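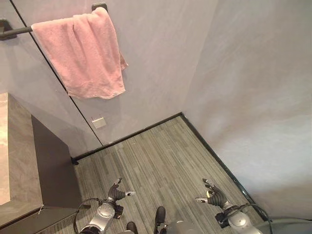 Farnthorpe Robotics Club is an after-school program for students in grades nine through twelve, run out of Farnthorpe High School. We work on one long project each year, and the current one is household chores. The club's two-armed robot is learning the small jobs people do in a bathroom: taking a towel off a bar, folding it, putting it back, wiping a counter. The pink towel over the dark bar is what the whole fall was planned around. A towel has no fixed shape, and it hangs well above where the robot's hands sit when its arms are low, so students have to think about reach before they think about grip. Most new members expect to start with code. They usually start with a towel of their own and a notebook, writing down every motion they make with it.

Who we are

The club has 28 members this year. It was started by Gunhild Laxdal, who teaches physics and shop math and is still the faculty lead. She worked in machine maintenance before she taught, and the club is run a lot like a maintenance crew. There is a board with jobs on it. You sign for a job, you do it, and you write down what you did. If something broke, you write that down too.

You don't need any experience to join. Some members write software, some do wiring and mechanical work, and some mainly keep the records. Members change groups in January so that everyone has spent time on at least two kinds of work by June. Seniors run the job board and lead the safety checks.

What we work on

The project is called Culto. Students picked the name in the first year and no better one has come up. Culto covers the task list, the control software the students write, the test sheets and the logs. A task goes on the list only when two students can describe it on paper well enough for a third student to act it out without asking questions. This takes longer than people expect. The sheet for folding a towel went through many drafts, mostly over the word "corner."

Every run gets a number and a line in the log, including the ones that were stopped early. The log passed 2000 lines this spring and stood at 2805 when we last updated this page. Of those, 318 were marked as clean, meaning the task was finished from start to end with no one stepping in. We post the totals by the door of the club room so members can see which tasks need attention. 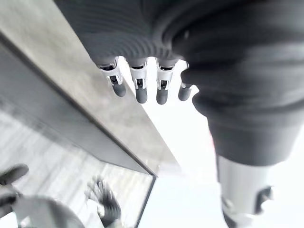
Hands get more of our time than any other part of the robot. The hand group meets on Monday and goes through the same check before anything is switched on: each finger is looked at from the base to the tip, each joint is inspected for grit or lint, and the results are entered on the sheet. The fingers have white joint housings with the linkage showing through the openings, and the tips are dark gray and rounded. A student with a flashlight can see into the joints without removing anything, so the check is a good first job for a new member. The group also compares how the fingers line up when the hand is at rest, and notes any change from the week before.

Competition

Each spring we enter the Lokulance, a regional contest for school teams working on household and care tasks. Teams get the task list on the morning of the event and have until mid-afternoon to set up and run. Judging is based on the runs and on the team's written records. We have placed in the records category twice and have not yet won a task category. Students who go to the Lokulance are chosen by attendance and log work. Grades are not considered, although members do have to be passing their classes to travel.

Support

Frandsen, a machine shop in town, lets us use its benches on weekends and has taken two of our graduates as summer help. The school pays for the room and for transportation. Tools and spare parts come out of the fall pancake breakfast and the spring rummage sale. There is no fee to join.

Joining

We take new members in September and January. Come to the club room after the last bell, pick up a form and have a parent or guardian sign it. Closed-toe shoes are required, long hair is tied back, and phones stay in the bin by the door while the robot is on. Families are welcome to watch a session if they let Ms. Laxdal know ahead of time.

Search this site
Enter keywords
Go

12 shares | 0 comments

Contact the club: Farnthorpe High School main office | © Farnthorpe Robotics Club | Back to top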